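Comunidad Markavura > Brazos y pinzas > Mantenimiento

La cámara de muñeca ve bien, pero la pinza cierra desplazada respecto al objeto

Publicado por tornillo_flojo el 27 April 2025

Hola. Tengo una celda de mesa con un brazo Yeo y una pinza Sotadell de dos dedos, con la cámara pequeña en la muñeca. La usamos para coger y dejar objetos de cocina. Desde que desmonté los dedos para limpiarlos, la pinza se va siempre hacia el mismo lado al cerrar. Con piezas grandes no importa, con las pequeñas empuja el objeto en vez de agarrarlo.

He repetido la calibración de la cámara y el error sigue igual. El controlador no da ningún aviso salvo el 2121, que sale al arrancar y se borra solo. Dejo lo que ve la cámara en la posición de espera, con la pinza abierta.

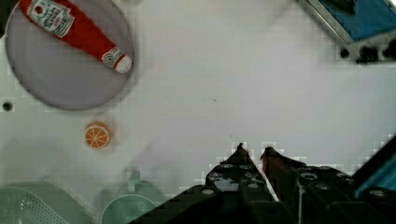

Vista desde la muñeca, dedos abiertos sobre la mesa. El plato con el bote de ketchup queda arriba a la izquierda.

El objeto que peor va es la rodaja de naranja. El bote lo coge casi siempre, aunque no centrado. ¿Puede ser mecánico o sigo mirando la calibración?

celda_204
Yo miraría primero los dedos. Si el fallo empezó al desmontarlos, la cámara no tiene por qué haberse movido. En la foto las dos puntas no quedan a la misma altura, la derecha está un poco más abajo. Parte puede ser perspectiva, así que compruébalo con la pinza en la mano y no en la imagen.

Lo que hago yo con la mía:

Quitar corriente al brazo y esperar a que se descargue el controlador.
Aflojar los tornillos de los dos dedos sin sacarlos.
Cerrar la pinza a mano sobre una galga o una chapa recta, hasta que las dos caras apoyen enteras.
Apretar en cruz, poco a poco, primero un dedo y luego el otro.
Abrir y cerrar 50 veces en vacío y volver a mirar las puntas.

Después repite la calibración entre mano y cámara, pero solo después. Si calibras con un dedo torcido, el centro de la pinza que guardas ya está mal y lo arrastras a todo lo demás. Guarda también el fichero anterior por si tienes que volver.

El 2121 en mi controlador es la referencia de la pinza sin confirmar. Se va al hacer el primer cierre completo – no creo que tenga relación.

pasillo_norte
A mí me pasó en noviembre y era el cable de la cámara, que tiraba del soporte al girar la muñeca. Cambia el cable.

Stirham_taller
Lo del cable es posible, pero entonces el error cambiaría con el giro de la muñeca. Si se va siempre al mismo lado, estoy con celda_204. Añado dos cosas. Revisa que no quede suciedad en el asiento del dedo, una viruta basta para dejarlo torcido. Y pon fijador de roscas de resistencia media, porque esos tornillos se aflojan con el uso. Nosotros los repasamos cada 500 ciclos y anotamos la fecha en la hoja de la celda.

tornillo_flojo
Gracias. Había restos de limpiador seco en el asiento del dedo derecho. Lo he limpiado y alineado con una chapa, me falta calibrar.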